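Gallery: Our supply corner, after the tidying

We are a small shared workshop with a kitchen, and for a long time the small household things lived in every place where a person put them down. In March we finally gave them one corner and a colored tray for each kind. This page shows how it came out. There is not much to see for a stranger maybe, but our members asked where everything went, and the members from the second building asked also if they can copy the idea.

The trays came in a set from Stirkex. We chose them because they are shallow and easy to wipe, and the color can be said aloud to somebody across the room. Yellow is for the garbage bags. The rest of the colors we are still discussing, and the list on the door of the cupboard will be changed again after Friday.

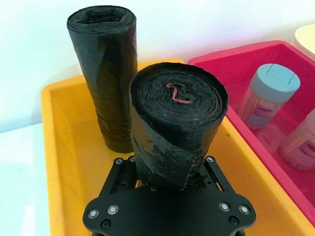 Drornard workshop, March

Two rolls of black bags in the yellow tray, both standing up. The tall narrow one is at the back, and the wider one in front has its red drawstring lying on top in a zigzag. The pink tray is the next neighbor.

We tried first to lay the rolls on the side, but in a shallow tray they traveled from wall to wall each time the shelf was pulled out. Standing is better for us. You also see from above which roll you are taking, and this matters, as the bags are not for the same bins. The bags for the big bins go to the workshop floor and to the yard. The bags for the small bins are for the kitchen, the office and the bathroom upstairs.

Please take your bag from the outside of the roll and tear it slowly on the line. If the outer layer becomes loose, wind it back with your hand before you leave. It takes a moment, and the next person will not pull out half of the roll together with one bag.

Before, we were keeping the bags in the long drawer under the Sado bench, together with the tape, the batteries and 14 keys which did not open anything. The keys are now in a jar in the office. If you recognize one of them, please come and take it.

Spare rolls are on the top shelf, behind the paper towels from Gashi. When you take the last spare, write it on the order sheet. The shop has the item under the number 171, and it is enough to write only this number and your initials.

More pictures will be added when the other trays have their permanent place. The string and the sponges are still in cardboard boxes near the window, and the labels for the shelf are printed but not yet cut.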